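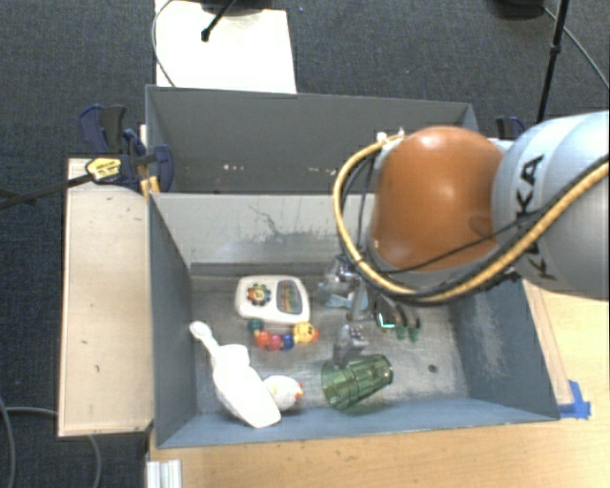 Ticket 591 - Gosley night recorder logs knocks that aren't in the audio

Hi all, me again. I run the overnight sits for our little ghost group, and I've got a weird one (weird in the software way, sorry!). Our Gosley recorder has been marking "knock" events all night at the old Degefa hotel, but when I play the clips back there's just hiss.

What I'm using: Gosley recorder, Morumix for playback, Vemau motion sensor in the hallway. Sensitivity was set to 25.

Night one: 200 knock events before 3 a.m. I got so excited I woke up Valentina Sepúlveda, and she listened to a dozen clips and went back to sleep.

Night two: swapped the batteries and moved the recorder off the radiator shelf. Still going, and still silent clips. The guest in the next room swears something tugged her blanket, but the log has nothing at all for that hour, so go figure.

Night three: unplugged the Vemau sensor and the knocks stopped dead. Plugged it back in - knocks again, one every couple of minutes. Same thing with a different cable.

Update: Valentina found a setting called "shared trigger" that was on from our March sit. It writes every motion ping into the knock log. I turned it off, dropped sensitivity to 12 and left everything else alone. One knock all night, and you can really hear it in the clip!! Two thuds and a sort of scrape. I've saved that one twice.

Still open: can the old false knocks be cleared without wiping the whole log? I'd like to keep the temperature notes.

4 comments · 9 shares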